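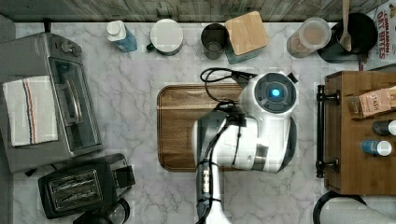

Household knives are sharpened far less often than the people who make them would advise. At the Moffat School of Home Cooking in Clendden, instructors ask each new class when its members last had a blade attended to, and the usual reply is a long pause. The question matters because dull edges demand force, and force leads to slips. The surface beneath the blade matters as well. A rectangular wooden cutting board on a white marble counter is a sound arrangement for daily work, whereas cutting directly on the stone will ruin an edge within a few meals.

Rizwan Zaidi has taught the sharpening course at Moffat for over 30 years. His students begin with a coarse whetstone and move to a finer one only when the edge is even along its full length. Sessions last 2 hours, and most of that time is spent learning to hold a steady angle.

"People want to press hard," Mr. Zaidi said. "The stone will do the work if they let it."

Demand for the course has grown. The school admitted 40 students in March, and a second evening group has been opened under Lanying Hao, formerly of the Cerstead cutlery works. Ms. Hao teaches the repair of chipped blades, a subject the school had not previously offered.

Both instructors recommend washing knives by hand and drying them at once. They differ on storage. Mr. Zaidi favors a drawer with a slotted insert, while Ms. Hao keeps her own knives in plain card sleeves, as she was taught to do at Cerstead. Students are shown both methods during the first evening.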